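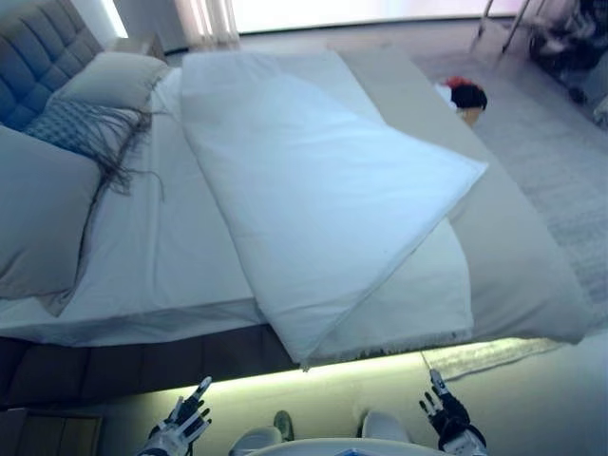 Figure 1. Bed with fitted sheet, folded duvet, pillows and a fringed cushion.

Unit 5: Reading a Textile Label and Choosing Fabric for the Home
Household Textiles, Introductory Course
Instructor: Sumathi Rao
Revised August 2020

What this unit covers

Fiber, yarn, weave and finish. By the end you should be able to pick up a sheet, a towel or a cushion cover in a store, read the label, handle the cloth for a minute, and say how it will behave in use and in the wash. Bring one item from home with the care label still attached. It should be something you have washed many times.

1. Fiber

Fibers are either staple (short lengths) or filament (long, continuous lengths). Cotton, wool and most linen are staple. Silk is filament. Polyester and nylon are made as filament but are often chopped into staple so they can be blended with cotton.

Cotton absorbs water well and stands up to hot washing. It creases. Longer cotton fibers give a smoother yarn with fewer loose ends, and that yarn pills less.

Linen is stronger than cotton and gets stronger when wet. It creases sharply and feels stiff until it has been washed a number of times.

Polyester dries fast and holds its shape. It takes up very little water, so many people find it clammy in bed. It also holds on to oily stains and body odor.

Wool is warm, bends without breaking, and can felt if it is washed hot with a lot of movement. In bedding it turns up mostly as blankets and as filling.

2. Yarn and twist

Twist holds staple fibers together. More twist makes a stronger, firmer yarn. Less twist makes a softer, weaker one. Towel loops use low twist because the open yarn soaks up more water. Crepe uses very high twist, and that gives it a pebbled surface.

Ply means the number of single yarns twisted together. Two-ply yarn is more even than a single of the same weight.

Fringes and tassels are made from yarn that is not held in a weave. The strands are free at one end, so they tangle and fray in a machine. Covers with fringe should be washed by hand or in a mesh bag and dried flat.

3. Weave

Plain weave: each weft yarn goes over one warp yarn and under the next. Percale is a close plain weave. It feels crisp.

Twill: the weft passes over two or more yarns, and each row steps over by one, giving a diagonal line. Denim is the usual example. Reversing the direction of the step at intervals produces herringbone and diamond patterns.

Satin and sateen: long floats on the surface, few crossings. Smooth and slightly shiny, but the floats snag.

Pile: extra yarns stand up from the base cloth, either cut (velvet) or looped (terry).

4. Thread count and weight

Thread count is the number of warp and weft yarns in one square inch, added together. Some sellers count each ply separately, so a cloth sold as 1,000 may have far fewer yarns than the number suggests. Do not compare counts between two-ply and single-ply cloth.

Weight is given in grams per square meter (gsm). It is harder to inflate and tells you more about how thick a cloth is. The Irnow sample in the swatch box is a plain-weave cotton at 150 gsm. The Salian sample is a sateen with a higher thread count. Handle both before reading the cards, and write down which one you expected to be heavier — we will compare notes in class.

5. Finish

Mercerizing treats cotton with caustic soda under tension. The yarn takes dye better and gains some shine.

Preshrinking reduces shrinkage at home but does not always remove it. Cotton that has not been preshrunk can lose a noticeable amount of length in the first hot wash, and this is why fitted sheets sometimes stop fitting.

Easy-care finishes use a resin to hold cotton flat. They wear off with washing and make the cloth slightly less absorbent.

Exercise

Take swatch 705 from the Brulter folder. Pull one yarn from each direction with a needle and untwist it. Note the ply, the fiber length, and whether warp and weft match. Then name the weave. Tape both yarns to your answer sheet.

Reading for next time

Chapter on dyeing in the Isudari reader, skipping the section on pigment printing. The July handout on care symbols is still correct except that the dry-flat symbol was printed sideways. Please fix it on your copy.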